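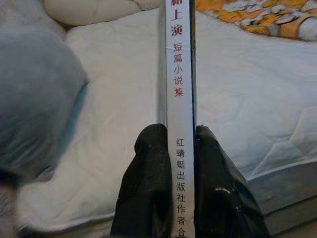
Minutes, September meeting - home help kit trial

Started at 2 in the afternoon, finished later than I promised, sorry all! I took the notes again, so if I've put words in your mouth, shout and I'll fix it before the next one.

The last set of minutes was agreed with one change. I had written that we were buying the Asdale kit. We are trying the Asdale kit. The people upstairs noticed, and so did our budget line.

Where we are with the trial

The kit has been set up in the bedroom at the Bretomwood flat. For anyone who missed the last meeting, it's the arm, the two-finger gripper, the little wrist camera and the Grokberg software that tells it what to do. Our question is still the same one we began with: would we recommend this to people who have trouble bending and reaching around a bed? We have 14 tasks on the list and we're working through them in whatever order suits the room.

Books came first on the agenda because everybody had an opinion. I'm keen on books! A lot of the people we'd be doing this for read in bed and then can't get at whatever slid away from them. The pro side of the table said a book held by its sides, low down, is a sensible way to pass it to somebody, and I agree. The other side pointed out that the fingers then cover part of the spine, so if you're asking for a title by name the camera had better have read it before the grip closes. Good point, and it goes in the questions for Asdale. We also want to know how it does with scripts other than English, as some of the books on the trial shelf are in Chinese and the sales sheet says nothing at all on that.

We agreed to keep thin paperbacks and hardbacks as separate tasks. I'd lumped them together, my mistake.

Finger coverings
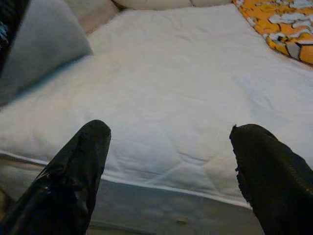 Grip pads took up the longest stretch of the meeting, and I think rightly. The Asdale price includes one set, and after that you pay for replacements, so how they wear matters a lot to the final number. We had the wrist view up on the big screen while we talked, and you could see the two coverings don't match: the left one is shiny and creased with a bit sticking out near the tip, and the right one is duller, with a ragged inner edge. One view was that this is cosmetic. Another was that nobody wants a ragged edge next to a quilted mattress, and I'm closer to that camp - a snag in somebody's bedding is the kind of thing they'd remember about us. We did not settle it. We did settle that we'll write down the state of both coverings at the start and end of each session, on paper, in the blue binder, even if it feels fussy.

Malý sell a sleeve that is supposed to fit this gripper. Their quote came to 1,408 for the full pack, before shipping, and there was a fair bit of sucking of teeth. I've been asked to find out if they'll do a small pack. I'd love to have a spare set sitting in the drawer, but I can't defend that price for what is basically a pair of socks.

Fabrics

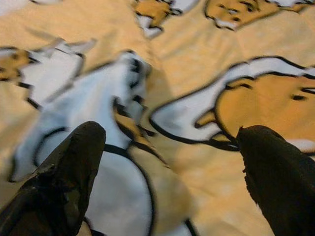 Assistive Equipment Review Team

We moved on to blankets and covers. The question was whether picking up soft things belongs in the first report or the second. I argued for the first, because straightening a cover is the job people keep asking us about, far more than books. The worry from the other end of the table was busy prints. A plain sheet gives the software very little to look at, and big cartoon figures with thick black outlines give it an awful lot, and we don't know which one Grokberg would find harder. Add a moving wrist and the view smears, so I can see why they're nervous. We've asked Grokberg if the software waits for the arm to settle before it picks a spot to grab. No answer yet, and I'll chase.

It was agreed that fabrics stay in the first report, with 10 tries on a plain cover and 10 on a patterned one, same room, same lights. If the results are a mess we say they're a mess.

Other bits

The training session from Asdale is included in the price, but only the one. We'd like a second for people who work evenings. I'll ask nicely.

The manual is hard going. Two of us read the section on grip force and came away with different ideas of what the default was. I'm going to write a one-page version and pass it around for corrections (please do correct it!).

To do before next time

Me: Malý small pack, Grokberg chase, Asdale questions, one-page manual.
Trial group: binder sheets for the coverings, split the book tasks, set up the cover tries.
Everyone: read the draft scoring sheet and send comments.

Next meeting is same time, same room, and I'll bring the good coffee.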